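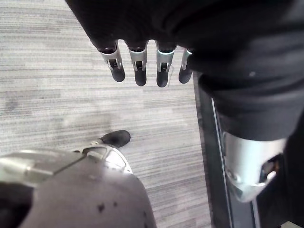 I'd been emailing back and forth with the Sindholm people since October about their glove covers for robot hands, and when they told me the Biltell showroom was doing an open day I put it on the calendar right away. We sell the covers here in the shop now (size 2, black, see below), and I don't like listing things I haven't watched in use. The black fabric goes over the palm and up the forearm, and the fingers come out of the bottom edge bare, silver links and round black tips and all. That was my first question, should the fingers be covered too? Their answer was no, you want the tips free for gripping, and having seen it move I'm on their side!

The demo ran 30 minutes and I stayed for it twice. They had two hands working low over the carpet, passing a foam block back and forth, then a paper cup, then a set of keys, which got a big cheer from the kids up front. I mostly watched the fabric (occupational hazard). It folds softly when the wrist turns and it didn't creep down over the finger joints, which was my complaint with the Modanska sleeve we used to carry. That one was cheaper, I'll give it that.

Afterward they let us try putting a cover on ourselves. It took me two goes. Start at the palm, smooth it toward the elbow, and close the strap last. If you strap it first you'll be starting over, ask me how I know.

Glove cover, size 2
Color: black
Fits: Wong four-finger hands, left or right (please tell us which when you order)
Fingers: open
Closure: one strap at the forearm
Tested by the maker to 3000 open-and-close cycles
Care: cool hand wash, hang to dry
In stock: 12

No gray yet, sorry, I did ask. Size 1 is supposed to follow, and I'll add it to this page when I have some on the shelf. If you're not sure which hand you've got, send me a photo of the wrist and I'll check it against the fitting chart before you pay for anything.

Page updated 7 June 2026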